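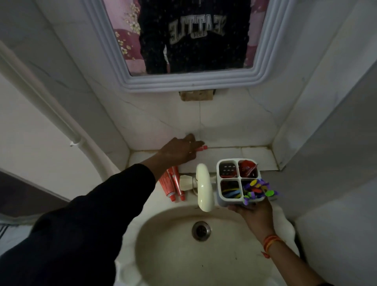 Didholm House: Questions from New Tenants

When can I pick up my keys?
The office opens at 9 a.m. and keys are ready from 11 a.m. on your start date. Bring a photo ID. If you will arrive after 6 p.m., call Hashini Howlader the day before and she will leave your keys in the lockbox by the side door.

How much is the rent and what does it cover?
A standard room is $900 a month. A corner room is $970. Both prices include water, heat, trash pickup and internet. Electricity is billed separately every 2 months, by meter.

Is there a deposit?
Yes, one month's rent. It is returned by check within 30 days of moving out, less any cleaning or repairs.

Are the bathrooms shared?
Standard rooms share a bathroom with one other room. Corner rooms have their own. Please keep your toothbrush and other small things in a holder or bag, and wipe the sink after you use it. Hallway bathrooms are cleaned by our staff. Bathrooms between two rooms are cleaned by the tenants who use them.

The sink is draining slowly. What should I do?
Lift out the stopper, if there is one, and clear any hair. Do not use chemical drain cleaner, as the pipes on the Mestden Street side are old. If it is still slow the next day, fill out a repair form at the office or leave a message for Prasanna Bandara.

Can I have guests overnight?
Up to three nights in a row. Longer stays need a note from the office.

Where do I park?
Behind the building. Permits are free, one per room. The spaces along the fence belong to the building next door and cars left there do get towed.

Can I paint my room?
No. Picture hooks are fine.

Are pets allowed?
Fish and caged birds only.

How do I get my mail?
Use your room number in the address. The mailboxes are inside the front door. Packages go on the shelf in the office and are held for two weeks.

How much notice do I give before leaving?
Thirty days, in writing. Leases ending in June need 60 days. Send your notice to Thilini Bhattacharjee in Room 123 or hand it in at the front desk.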